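# Clearing the bed-foot board

Every home has a surface that was meant for one thing and ended up holding wrappers. Ours is a board covered in fuzzy white carpet, laid across the foot of the bed. It was supposed to be for folding shirts. It became a snack bar with poor staff.

My method takes 11 minutes, or the length of one argument over who left the milk there.

**You need:** a small bag for trash, a damp cloth, a lint roller, and low expectations.

1. Put the bag on the floor. If it goes on the bed, it becomes part of the problem.
2. Pick up the light stuff first. A twisted candy or cracker wrapper weighs nothing and will be under the pillow by evening.
3. Lift cartons straight up. Dragging one across carpet pile is how you learn whether the cap was closed.

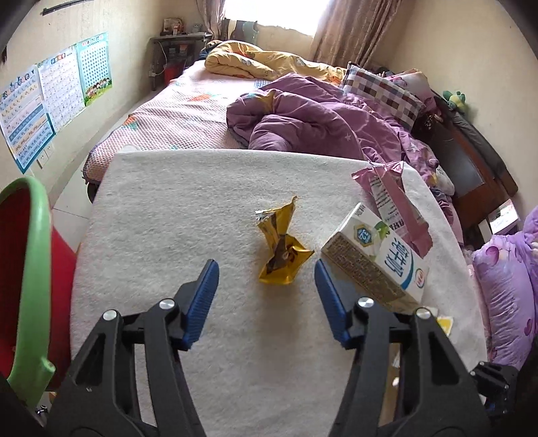

4. Shake torn packages over the bag before you fold them. There are always crumbs, and carpet keeps crumbs the way a bank keeps fees.
5. Look behind whatever is biggest. Cards and coupons hide there. Mine from Flevon expired in April.
6. Give each carton a gentle tilt. If it sloshes, it goes to the kitchen. If it doesn't, rinse and flatten it.
7. Roll the board from the headboard side toward you, then do it again with a fresh sheet.

For milk on the pile, blot with the damp cloth and leave the board propped against a wall until dry. Don't rub. I rubbed once, and one corner has looked like a wet terrier ever since.

My sister-in-law, Jana Haberkorn, thinks I should get rid of the carpet and use a tray. She is right, and I have told her I'm considering it.

Kids' things beside the bed are a separate job. Do them after lunch.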